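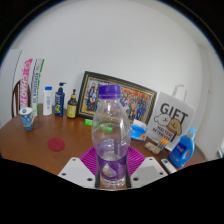 Noreen Hegarty pregunta si el posavasos Murneo sirve también para botellas de plástico de base estrecha o solo para tazas. Sirve para ambas: la base apoya sobre las nervaduras radiales y no necesita coincidir con el diámetro del disco.

## Posavasos redondo Murneo, ref. 814

Disco flexible de silicona para mesas de madera barnizada o encerada. Las nervaduras parten del centro y separan el recipiente del fondo del disco, de modo que la condensación se reparte por los canales y no alcanza el tablero.

**Datos técnicos**

- Material: silicona alimentaria
- Forma: circular, cara superior nervada, cara inferior lisa
- Color: magenta
- Grosor: 4 mm
- Presentación: juegos de 2 u 8 unidades
- Lavado: a mano o en lavavajillas, bandeja superior

**Uso**

Colocar con las nervaduras hacia arriba sobre una superficie limpia y seca. En maderas rojizas o con acabado a la cera, levantar el disco una vez al día durante la primera semana. No apoyar sartenes ni cazos recién retirados del fuego; para ese uso está el salvamanteles Trureck.

Los vasos de papel admiten cualquier posavasos plano. Con botellas de agua frías se recomienda el modelo nervado, que retiene más líquido antes de desbordar.

**Limpieza**

Agua templada y jabón neutro. Los restos de cal en los canales se eliminan con vinagre diluido y un cepillo blando. Secar antes de apilar.

**Compatibilidad**

Encaja en el soporte vertical Vasseur de 8 piezas. No encaja en el soporte antiguo de Trestmont, retirado del catálogo en abril.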